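Gerus Tells Households to Hold Off on Buying More Storage Bins

Tenant group questions the advice in the Praltmont "Clear Home" guide and asks for the claims behind it

PRALTMONT - The renters' association Gerus is asking its members to put off buying baskets, tubs and drawer dividers until the makers of a popular home organizing guide can show that any of it does what they say.

The guide, called Clear Home, was mailed in June to 2000 apartments in the Praltmont district. It was put together by Baran, a housewares retailer, and carries the logo of the property manager Monum on its back page. It promises renters "a calmer home in one weekend" and closes with a shopping list.

"I read it twice looking for the part where somebody tested this," said Rodica Roman, who chairs Gerus. "There's a quote from a happy customer with no last name. There's a chart with no numbers on the side. Then there's a coupon."

Gerus does not dispute that people in small apartments are short on space. Its complaint is with the order of things in the guide. Clear Home asks readers to measure their shelves and buy matching containers on page one. Sorting out what they already own comes up near the end, in a paragraph shorter than the returns policy.

The association put the guide in front of 3 of its own members and asked them to follow it for a month. Lenuța Coman, who lives in a one-bedroom on the fourth floor, spent a Saturday on her kitchen and hall closet.

"It looked nice," Coman said. "By the time my sister came to stay I couldn't find the can opener, and I had a stack of empty baskets with no place to put them. So now I store the storage."

Domnica Olteanu had better luck with her bathroom cabinet and says she would keep two of the bins. She gave up on the bedroom. Sveva Carbone never got past the shopping list, which she priced at around 400 dollars for her apartment before tax - more than she pays for a month of groceries. 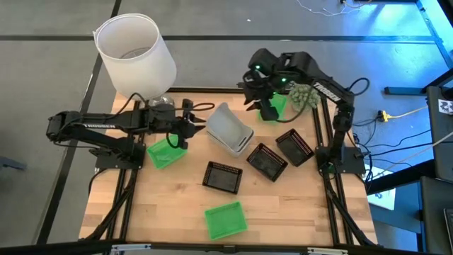
What Gerus Is Asking For

Gerus has written to Baran and Monum with a short list of requests:

The source of the claim that organized homes "save families hours every week." Which families, and hours compared with what?

A plain statement of whether Monum was paid, in cash or in kind, for the use of its name. Several members took the logo to mean the guide was part of their lease terms. It is not.

A corrected edition that puts sorting and giving away ahead of buying, and that says clearly that mixed, secondhand or leftover containers will do the job.

Removal of the line telling renters that clutter "may affect your inspection." Gerus has found nothing in the standard Praltmont lease that mentions baskets.

Baran replied on Tuesday that the guide is "inspirational in nature" and that it stands by the product range. Monum said it would look into the matter and did not give a date. Gerus does not consider either of these an answer.

What Members Can Do Now

Mwanaisha Laizer, who runs the association's advice desk, suggests leaving the guide alone for a few weeks. Members who want to start somewhere can empty a single drawer, put back what they use, and see how it holds up. Shoeboxes and takeout tubs are fine. So is a basket that doesn't match anything.

"Maybe the bins are wonderful," Laizer said. "I'd like to see it first. If a store tells me my problem is that I don't own enough of what it sells, I'm going to ask a question or two."

Members who have already bought items from the list should keep their receipts and check the return window, as Baran's sale items can only be exchanged. Anyone who has been told by building staff that the guide is required reading is asked to write down who said it and when, and to bring the note to the advice desk.

About Gerus

Gerus is a membership association for renters in Praltmont. It takes no money from landlords, property managers or retailers. Press questions should go to Rodica Roman through the Gerus office.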